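Dish people wanted (no, really, it's about the dishes)

Plakier Kitchen Study, call for participants
Open until the end of January

Hi! I'm looking for people who wash up. If you live in a place with a sink and you've ever had a small disagreement with somebody over where the cups go, I would love to have you.

I run the Plakier kitchen study, which is me, a rented kitchen on the second floor of the Koskela building, and a closet full of racks. We look at the stretch between the end of a meal and the moment the last plate goes back in the cupboard. Last year was all about cutlery drawers (2,949 forks, spoons and knives sorted, I still see them when I close my eyes). This year it's plates, cups and the rack they dry in, and I need 59 people to come and do it their own way while I take notes and try to keep my mouth shut.

What you'd be doing: you come in, you get a tray with the leftovers of a snack on it, and you clear it. Trash goes where you think trash goes. Dishes get washed, or rinsed, or whatever you'd do at home. Then you load the rack. After that we swap the rack for a different kind and you do it again, and then we sit down and you tell me which one you'd throw out of a window. The whole visit takes two hours, with a break in the middle and decent coffee.

The rack you'll start with is a plastic one in a light blue-gray, the kind with tall rounded pegs standing in rows. I picked it because people have strong feelings about pegs. Some folks slot the plates in one after another without thinking, and others stand there moving the same plate back and forth. I want both! 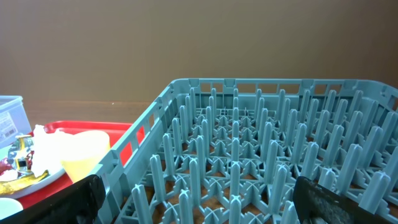
A woman from the cutlery round wrote back to say that pegs are fine for plates and hopeless for cups, that hers always end up tilted with a puddle in the bottom, and that she'd sign up again just to complain about it in person. Yes please. Complaining in person is pretty much the job.

I should say the snack trays are messy in an ordinary way. You'll get things like a plate with a balled-up napkin on it, a wrapper, a cup. What I'm curious about is the order you go in. Do you empty the plate first? Do you carry the whole tray over to the trash? Do you wash the tray too, or does a tray not count as a dish in your house? (It does in mine. My family is split.)

Who can take part: anybody 18 or over who does dishes by hand at least a few times a week. You don't need to be tidy. You don't need to be fast either, and I'd ask you not to practice. If you work in a restaurant kitchen, please mention it when you write, as I'm keeping those visits in a separate group. Left-handed people, I'm short on you every single time, so please come.

One thing to know before you sign up: the dish soap is Tateo unscented, and there are gloves in three sizes if your hands don't like soap. If you're sensitive to anything else, tell me and I'll see what I can swap. The sink is a normal height and there's a stool if you'd like to sit for part of it. There is an elevator, slow but working.

Pay is 200 dollars for the full visit, and bus fare or parking comes on top if you keep the receipt. If you have to leave early you still get paid for the time you were in. You can also take home one of the racks at the end, as long as we have that kind left.

Visits start at 9 in the morning or 3 in the afternoon. I have 15 afternoon places left and plenty of mornings. We're in the Koskela building, side entrance, next door to the Arinier bakery, so if you smell bread you've found us.

To sign up, send a note through the contact form on the Plakier page with "dishes" in the subject line. Tell me your first name, morning or afternoon, and what sort of rack you have at home. A towel on the counter is a perfectly good answer. I write back to everyone, usually in the evening once my own sink is empty.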